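Our right arm went into protective stop 8 times on Sunday. Same joint every time, always on the reach across to the far cells. Fotis Zervas logged them all.

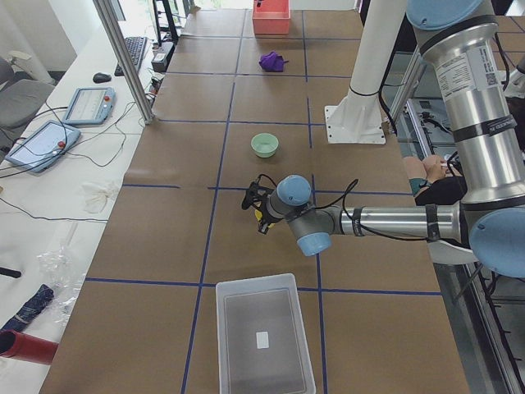
First guess was payload. It wasn't that – a bowl weighs 325 g and the limit is far higher. Next we looked at the cable on the wrist.

Slack was too short by almost 60 mm. At full reach it pulled, and the controller read the pull as a collision.
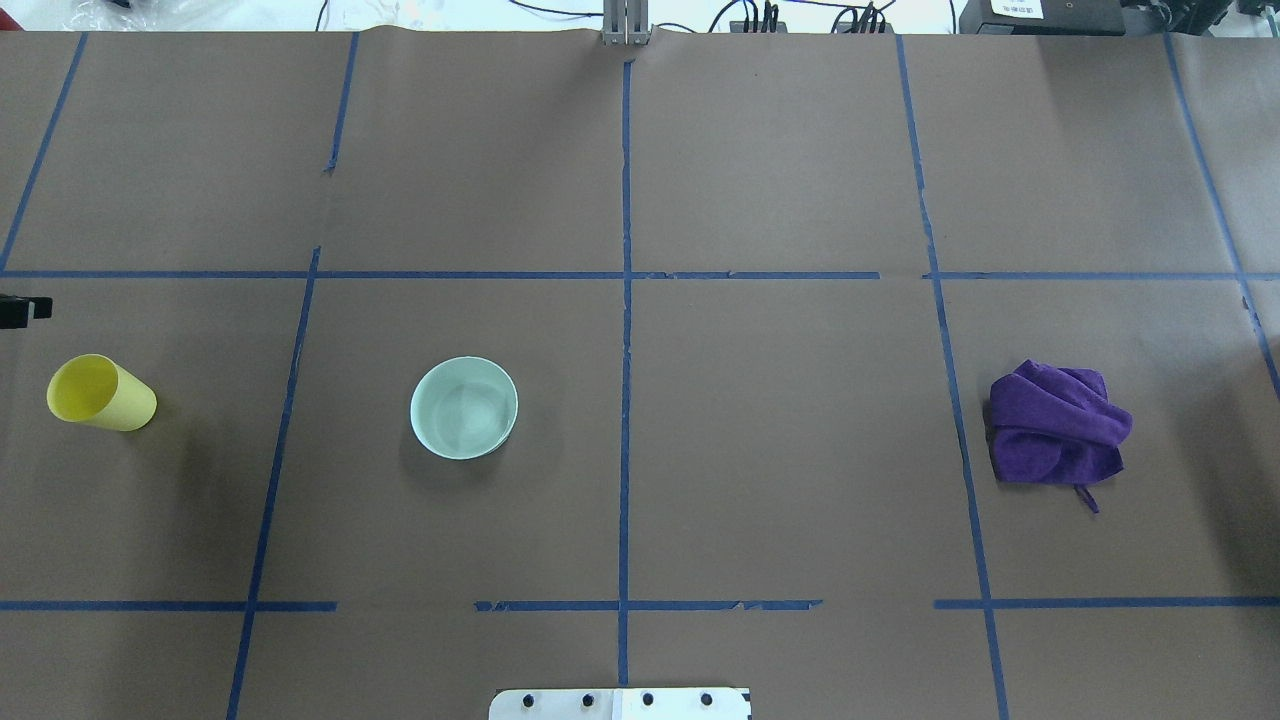 Brarska, October

Antigoni Karras re-routed the cable and we ran the same reaches again at low speed. No stops so far. Full speed is next.

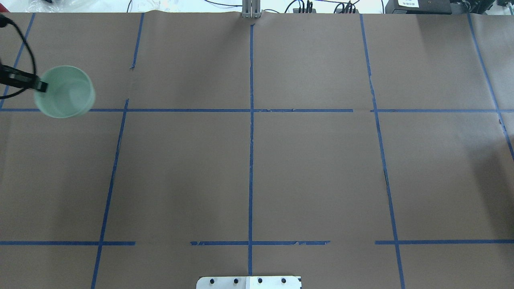
Why not just raise the collision threshold?
Because the stop is there for people's hands. We leave it where it is and fix the cable.

Contact | © Gesov | Back to top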